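Ruvach library to lend wooden block sets from new year

Last updated: 24/12/2025
14 shares | 4 comments

RUVACH - The Ruvach Public Library will begin lending sets of small wooden cubes to households, schools and day centers in January, the library announced in a written statement.

The collection consists of 102 sets. Of these, 80 will be held at the main building and 22 at the Dridimari branch, where they will share a shelf with the board games. Any resident with a valid library card may borrow one set at a time for three weeks. Schools and day centers may borrow up to four.

The cubes were cut and finished by the Kozma woodshop, which also supplied the shelving for the Dridimari branch when it reopened. Most are left in plain light wood with color on a single face. Others carry square black-and-white patterns on their sides. The library said it had asked for a range of simple pieces that could be stacked, sorted by color or matched, and that would suit both young children and adults.

A set is packed in a cotton bag with a drawstring and a printed card listing the contents. Borrowers are asked to check the bag against the card before returning it. A missing cube will be charged at replacement cost, and a second missing cube from the same set will be charged at the same rate. No fee applies to scuffed paint.
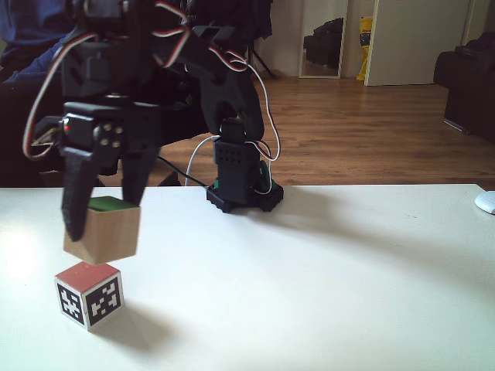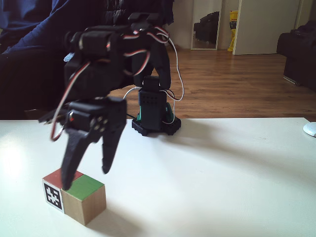

Red and green on light wood, at a white table. Photos: Ruvach Public Library

The purchase was paid for by the Minent Fund, which supports reading rooms and public workshops in the region. The fund approved the request in November. It did not release the amount of the award, but the library's statement says that the grant covers the sets, the bags and one year of repairs.

The library has also published a sheet of stacking tasks to go with the collection. The first asks the borrower to place one cube squarely on top of another so that the edges line up. Later tasks call for towers in which the painted faces alternate - red, then green, then red again - and for low walls built in two rows. The final page is left blank for borrowers to draw a structure of their own. Copies of the sheet are free at both desks and may be kept.

According to the statement, requests for block play materials have come from parents of preschool children and from day centers that work with older adults on hand movement. The library does not set an age limit for borrowing, but it advises that the cubes are not suitable for children under three without an adult present.

Building sessions will be held at the Dridimari branch twice a month. Each session is limited to 50 places, and registration opens at the desk on the first working day of January. Phone registration will not be available for the first month. Children under eight must be accompanied.

The main building will close at noon today and reopen after the holidays. Items due during the closure may be returned without penalty until the end of the first week of January.

Comments (4)

oakleaf_r
Good to see something made locally on the shelves. Will the sets be in the online catalog so we can reserve them? The board games never were.

Dridimari parent
22 sets for our branch seems low when the sessions are held here. Please consider moving more over if the demand is there.

blocksandbooks
My kids will want the red and green ones and ignore the rest. Can you renew after the three weeks or does it have to go back?

tmk
To the comment above, the printed notice at the main desk says one renewal if no one is waiting. I did not see anything about reservations.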